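WORK AND AUTOMATION - UNIT 4 HANDOUT
Instructor: Ihor Sydorenko
Revised 2026-01-28

Read before class. Bring the worksheet from last unit, we will need the task lists you made. If you lost yours, make a new one, any job you know well will do.

What we're covering

One case, Zetine, the household goods shop in Surkusberg. Bent and coated wire: racks, hangers, hooks. 60 people on the floor. They put robot arms on the sorting and handling tables, in March the first year, then more later. Ross (the readings call him "the line lead", same person) kept a notebook and let us use it. Most of what follows is out of the notebook plus two visits.

Not a success story, not a horror story. Please don't write it up as either one.

1. The job before

Sorter stands at a table. Coated wire pieces come over in a bin, tangled. Pull one out, turn it over, look for bad coating, look for a bad bend, put it in the right tray. 3000 pieces on a full shift for the whole group.

On paper that was the job. Ross's list of what sorters did in a day is longer:
- untangle
- check coating by running a thumb along it
- tell the bending room when the same fault came up again and again
- wipe down the table
- train the new person
- cover for packing when packing was short
- keep the marker box filled, chase missing markers

Only the first two were in the job description. Keep this list, the exam essay leans on it.

2. What got automated

Pick up and place. Only that, at first. The arm takes one piece off the table and sets it in a tray. A person still looks at the coating.

Why pick up first? Management said it was the part people complained about (wrists, shoulders). True, there were complaints. It was also the part easiest to put a number on. Discuss which one mattered more. Ross thinks the second, the manager we spoke to thinks the first, and I go back and forth.

Things that make wire hard for a two-finger gripper:
- open shapes. A loop is mostly air, the fingers have to land on the wire and the wire is narrow
- pieces hook on each other
- thick section and thin section on one piece, so the right opening for one is wrong for the other
- pale wire on a pale table, low contrast. Shadow can be easier to pick out than the edge
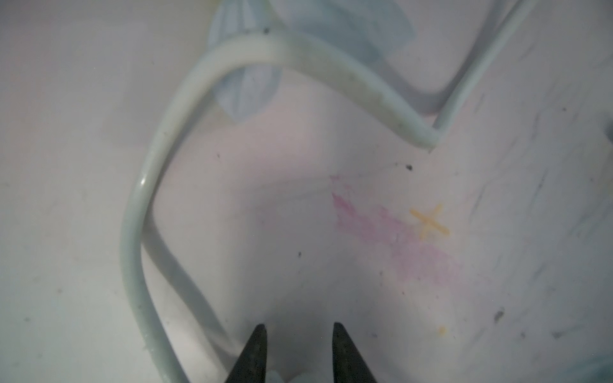 Fig. 1. Gripper fingertips and a coated wire piece on a white work surface, seen from the wrist camera. Note thick loop, thinner run at upper right, marks on the surface.

Look at the surface in Fig. 1 for a minute before going on. Pink smear, a small yellow-orange X, specks, gray scuffs. A person sorting at a table like this stops seeing that stuff after the first hour. A camera system has to be set up so it doesn't care, or else someone has to keep the table clean. At Zetine it was someone. So now wiping the table is a task with a line on the schedule, where before it was just a thing you did with your sleeve.

Same with grime on the coating. Dirt or defect? Sorters used the thumb. Wipes off = dirt, doesn't = reject. From a picture alone you can't always say. Zetine's rule in the first months was send all doubtful pieces to a person, and the doubtful tray filled up fast. 438 pieces in one shift, the worst day in Ross's notebook.

3. What changed for people

(a) Tasks. Sorters became "cell attendants". Clear jams, empty the doubtful tray, wipe tables, restart the arm. Less lifting. More waiting, then rushing. Several people told us the waiting was the tiring part, which I did not expect.

(b) Pace. Before, the group set its own pace, slow after lunch, quick before a break. The arm doesn't do that. An attendant watching 4 arms gets called when an arm calls. Notebook, second week: "feels like answering phones".

(c) Talk. Sorters used to stand across from each other. Attendants walk a row. Two people who had shared a table for years told us they now mostly see each other in the parking lot. Small thing maybe but it comes up in every interview, and it doesn't show up in any of the company's numbers.

(d) Skill. Mixed. The thumb check is going away, newer hires never learned it. On the other side, three attendants learned to adjust grip settings and one moved over to maintenance with a raise. Ask who got offered that training. Day shift did. Night shift got a printed sheet.

(e) The feedback loop to bending. This is the big one. Under the old setup, sorter sees the same bad bend ten times, walks over and says so. With the arms, bad bends went in the reject tray and nobody walked. Took weeks for the bending room to hear of a die that was wearing out. The fix was cheap, a tally sheet on the reject tray and Ross walks it over at break. But see that the job had to be put back by hand after it was lost. It had never been written down as a job.

4. Terms

Task vs. job - a job is a bundle of tasks. Machines take tasks. What happens to the rest of the bundle is a decision somebody makes.

Hidden work - needed, done, not listed. See section 1.

Exception handling - what people do with whatever the machine passes back. Often harder on average than the old work, the easy ones are gone.

Deskilling / upskilling - use with care. Can both happen in the same room to diffrent people.

Residual task - Orker's term in the reading packet. The part left over because automating it cost too much. Orker says residual tasks tend to get rated as low skill no matter how hard they are. Check that against the attendant pay grade, Table 2 in the packet.

5. For discussion

- Take your own task list. Which task would go first? Would that be the worst part of the job or just the easiest to measure?
- Zetine asked sorters for input after the arms were ordered. What could have been different if they asked before? Be specific, name a task.
- Who should be paid for wiping the table, and at what grade? Not a joke question, it was argued over for a month.
- Wrist complaints went down. Does that settle it for you?

6. Writing task

Two pages, typed. Pick one line from Ross's list in section 1 and follow it: who did it before, who does it now, who would notice if it stopped. Use the packet. You can use Fig. 1 if your writing on table cleaning or the doubtful tray but say what it shows and don't guess past it.

Hand in at the start of class. Late papers to my mailbox, not under the door please.

Next unit: scheduling software. Read Orker ch. 3, skip the appendix.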